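**Dual-arm kit for shelf stocking demos: is the Pramach bundle worth it over buying arms separately?**

Posted by **tworail_ottawa**, Apr 29, 2025

I'm looking at the Pramach two-arm bundle (arms on a shared front rail, two-finger grippers, a wrist camera on each). The job is small grocery items: upright on a shelf, lying flat, and passed from one arm to the other. Bags of dry pasta are the worst case on my list. The seller's page only shows rigid boxes. Has anyone run it on soft packaging?

---

**Palesa Lekota**

Yes, in an enclosed cell with both arms on the rail. Pasta is a fair test because the bag is soft at the ends and stiff through the middle. 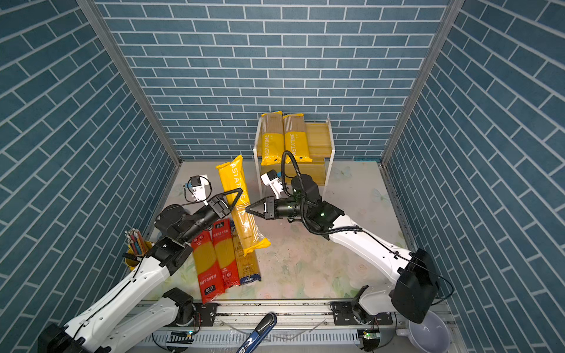 Set the grip force low and close on the strands, well away from the crimped seal. At the default setting I had bags slip in 3 of 20 handovers. Settings that mattered:

- **Approach:** bring the receiving gripper in from the side, open, and stop short of the bag. Close only after the holding arm reports zero velocity.
- **Wrist camera exposure:** fix it manually. Clear plastic throws glare, and auto exposure drifts when the wrist turns.
- **Orientation check:** train on packs facing both ways. Two bags side by side can have their printing in opposite directions, and the stock Vilter detector read the inverted one as a different product.

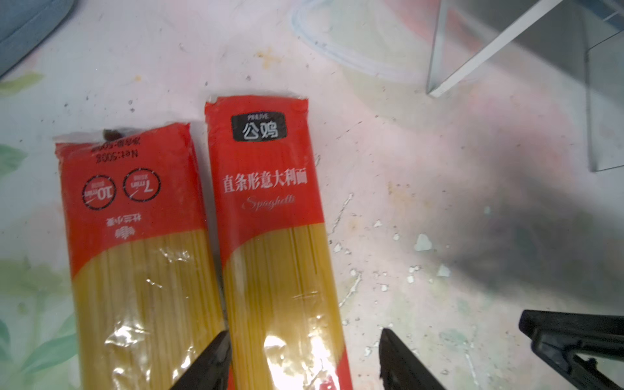 - **Calibration:** redo it whenever an arm is moved along the rail. Allow roughly 6 minutes per arm.

Support answered in five days. The manual skips the handover routine entirely, so budget time for writing your own.

---

**kerkden_user**

Went with Kerkden instead. Cheaper, no complaints. Haven't tried pasta.

---

**Matos**

Check the cable length before ordering. Ours caught at full reach until we rerouted it.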